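Open House at the Zindgate Hall: What the Robot Did and Didn't Do
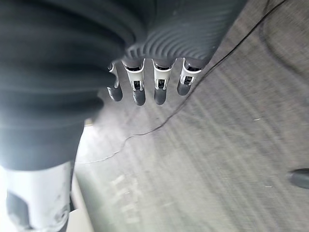 The hand, fingers open, over the gray floor during the Flarkireck demonstration.

Members who signed up for the January visit to Flarkireck got two hours, a visitor badge and more coffee than anyone needed. The company has rented the old Zindgate hall since last spring, and the building itself went up in 1994 as a carpet warehouse. It is still cold.

The part everyone came for was the hand. Flarkireck buys its arms and builds the hands in house, under the name Skemuvska. Up close the thing is good looking, I'll give them that. The back has a dark ridged shell, and the fingers are white and silver in the middle with rounded gray tips. Our guide called it "production ready" before we had our coats off.

I kept notes on the demonstration. The job was to take parts out of a bin and set them in a tray, 14 to a tray. The first tray went fine. On the second, the hand closed on air, opened, and tried again in the same place. An engineer reached over and moved the bin a little, and after that it picked up where it had left off. When one of our group asked how often that happens, we were told the morning had been "unusual." We heard the same word at the Michalík plant two years ago, about a different machine.

Speed was the other question. I have watched people on our own packing line do this work while talking about their kids' soccer games, and they would have been finished and looking for the next bin. The answer was that the robot doesn't take breaks. Fair enough, but it stood still for a good part of the 40 minutes we spent beside it while two people looked at a laptop.

Nobody would give us a price. There was a leaflet with a payback chart on it, and the chart had no numbers on the left side. I asked for the version with numbers and was promised an email. It has not arrived.

To be fair to the hosts, they let us stand close, they didn't hide the failed picks, and the engineers were straighter with us than the sales staff. The talk on guarding and emergency stops was worth the drive, and I'd like our safety group to hear it.

If you want to go on the next visit, put your name on the sheet by the front office. Parking is behind the hall. Bring a sweater.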